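主题:实木桌面到底上木蜡油还是清漆?

阿坤木作
准备给家里换一张餐桌,桌面定了拼板实木,没上漆的白坯,厚度够,就是表面处理拿不定主意。店里推荐Zidach的硬质木蜡油,说两遍就行,以后坏哪补哪。我爸坚持刷清漆,说他那张书桌刷完用到现在没管过。家里有小孩,每天吃饭、写作业都在上面,偶尔会直接放热锅。大家怎么选?

半斤刨花
选油。漆面一旦磕破,水从破口进去,周围一圈发白起皮,只能整面打掉重来。油面局部砂一下再擦一遍,当天就能弄完。

Weerasinghe
不同意楼上。油面好修是真的,可它也真的经常要修。我家餐桌上油,第一年补了三次,酱油、红酒、茶渍都留过印子。后来换成水性聚氨酯,三遍,每遍之间用细砂纸轻轻带一下,到现在除了几道划痕没别的毛病。有小孩的家庭别给自己找活干。

半斤刨花
酱油留印子多半是油没干透就用了。包装上写的表干和完全固化是两回事,夏天也得放一周以上再沾水。

Weerasinghe
放了十天。冬天刷的,可能温度低,这个我承认。但普通人谁有空让餐桌晾两个星期?

南门老许
先别争油和漆,砂到多少目才是关键。上油我一般停在200目,再往细了磨,木头吃不进油,浮在表面发粘。上漆可以磨细一点。另外一定要两面都处理,只做正面,背面照样吸潮,拼板容易翘。我见过一张桌子中间鼓起来,放个碗都晃,翻过来一看背面是白坯。

阿坤木作
背面这个没想到,谢谢。那背面也要做两遍吗?

南门老许
遍数跟正面一样最稳妥。端头多擦一遍,那里吸得最厉害。

Sajib Nanayakkara
我在Skullside租了个小工坊,做过不少台面,说点自己的看法。热锅这件事,油和漆都扛不住,老老实实用锅垫。水渍方面漆好一些,手感方面油好一些。另外固定桌面的时候别把螺丝拧死,桌架上的孔开成长圆孔,给木头留出横向伸缩的余地,不然换季就裂。
费用我也记过账,上一张桌子,油加砂纸562元,同样大小走水性漆是756元,差价主要在漆和喷涂的耗材上。自己用刷子刷能省一点,刷痕要能接受。

半斤刨花
562有点贵了吧,你用的什么油?

Sajib Nanayakkara
进口的,Grimthorpe那家店拿的,小罐装本来就不划算。桌子多的话买大罐,分装到小瓶里,尽量装满,少留空气,不然放几个月就结皮。

木头人二号
补充一个安全问题:擦完油的布别团起来扔垃圾桶,会自己发热,能着火。摊开晾干,或者泡水里再扔。每次说这个都有人不信。

阿坤木作
记下了。现在倾向上油,正反各两遍,端头三遍,放阳台晾够时间再搬进来。我爸那边我再去说说。

Weerasinghe
行吧,一年以后回来汇报,我赌你会重新刷漆。

南门老许
先拿边角料试一块,倒点茶和酱油放一晚上,比在这儿问多少人都强。油和漆各做一块,让老爷子自己挑。

Sajib Nanayakkara
同意老许,试块一定要做,而且要从同一块板上锯下来。浅色的木头上油以后会偏黄,不喜欢的话找带一点白色颜料的那种,能压住黄色。
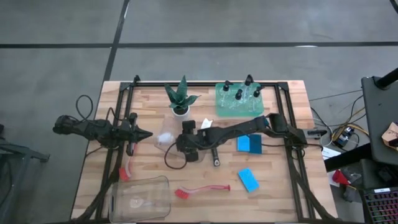
还有,试块砂到跟桌面一样的目数,差一号颜色都不一样。油擦上去等8分钟左右再把多余的抹掉,别等它发粘。阿坤你做完把试块的结果发上来,漆的那块也发。

最后更新:2019年6月17日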